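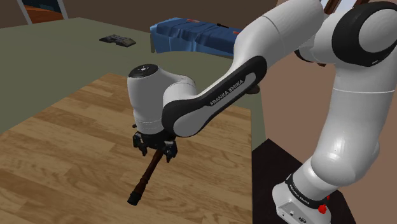
What does Kormont do?

Kormont makes paper goods and small favors for weddings, showers and big family parties. Seed paper place cards, favor boxes, tags, belly bands, menus, thank you notes. You pick a design, send us your names and date, we print and cut and mail it flat.

About us

Started at a kitchen table, like everyone. Leanne Ashworth was getting married in June and wanted favors people would take home and not leave under a chair. Couldn't find any she liked. Made 200 little boxes of loose lavender with her sister-in-law, ran out of ribbon, used kitchen string. Guests asked where she bought them. That was the start of the shop.

The string stayed, by the way. Still our best selling finish.

Who's here

Leanne Ashworth - owner, designs most of the floral sets, answers the phone before lunch.
Joonas Heiskanen - printing and cutting. If your box folds right first time, thank Joonas.
Evelien Mertens - lettering and custom work. Does the envelope calligraphy by hand so please send your guest list early. Spelled correctly. She'll write what you send!
Ekow Mahama - orders, shipping, samples, anything that's gone missing in the mail.

Geert Schouten helped us set up the seed paper line and still makes the sheets for us in small batches. Wildflower mix, basil, and a chamomile one that sells out every spring.

What we like

Recycled stock where we can get it. Plain ink colors. Favors you can eat, drink or plant. We don't do glitter, please don't ask, we did one glitter order and were finding it in the envelopes for months after.

No plastic windows on the boxes either. We tried a compostable one and it fogged up with the tea inside, so the boxes are solid now, with a label on the front.

The collections

Clendotov is the dark one, deep green and ink blue, good for winter weddings. Aerts is plain white with a thin line border and goes with pretty much anything. Omar is the newest, warm orange and fig, came out of a custom job Evelien did and the couple kindly let us keep it in the shop. All three come as favor boxes, tags and place cards. Menus in Aerts and Omar only for now, Clendotov menus are comming.

Ordering

Smallest order is 20 pieces. Largest we take on is 1000, past that we can't promise the colors will match from one end of the batch to the other. Allow 3 weeks for printed sets, longer for calligraphy. Rush orders, call first. Sometimes we can, sometimes we really can't.

Samples are free, you just pay the postage. One of each collection plus a square of seed paper. Plant it, it's alot more convincing than us telling you.

Proofs come by email. Read them out loud to somebody. Dates especially. Once you OK it, it goes to the cutter the same day and we can't pull it back.

Come by

Studio visits by appointment, email Ekow. Street parking only, side door, ring twice, the first one never seems to work. Bring fabric swatches or a picture of your flowers if you want help matching a color.

Page updated December 27, 2021. New price list goes up with the spring designs.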